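Home | About | Growers | Meetings | Equipment Loan | Contact

Mekbridge Growers Association
Minutes of the regular meeting, Monday, April 15, 2024

Present: Yavuz Akgül (chair), Myrto Tzanetos (minutes), Bülent Değirmenci, Gönül Ertürk
Absent: Melahat Avcı

Minutes of the previous meeting were approved with one correction. The potting mix order went to Nastel, not Setiawan.

1. Greenhouse heating
Bülent reported that the unit heater in the propagation house is short-cycling again. He cleaned the flame sensor and reset the thermostat, and will check the vent pipe next. Night temperature on the north bench has been around 10 degrees below the setting. Tomato and pepper flats have been moved to the south bench until this is fixed. Gönül asked whether the heat mats could be used on the north bench. Bülent said yes, if they are on their own circuit.

2. Drip irrigation
Two quotes were received for replacing the header line and filters, from Tendico and Setiawan. The Tendico quote includes pressure regulators but not delivery. Setiawan includes delivery and has a longer wait. Yavuz would like both on the same terms before a vote. Myrto will write to both firms. Tabled to May.

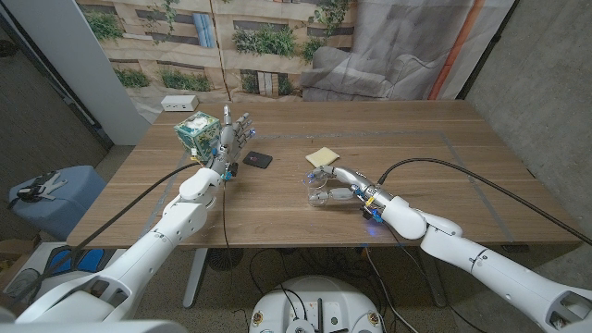
Tissue box and robotic hand at the table.

3. Shade cloth
The old cloth on the hoop house is torn along the west side. Gönül has priced 50 percent knitted cloth with taped edges and grommets. Motion by Gönül to buy one piece for the full length, second by Bülent. Passed.

4. Equipment loan
The soil blocker and the broadfork are both out past their return dates. Melahat has the sign-out sheet and will be asked to call the borrowers. Loans stay limited to two weeks. Yavuz asked that tools come back with the dirt off.

5. Other business
Nastel has changed its pallet size for peat mix. Anyone sharing an order should tell Myrto how many bags they want before the next meeting.

Adjourned. Next meeting in May, date to be sent by email.

Submitted by Myrto Tzanetos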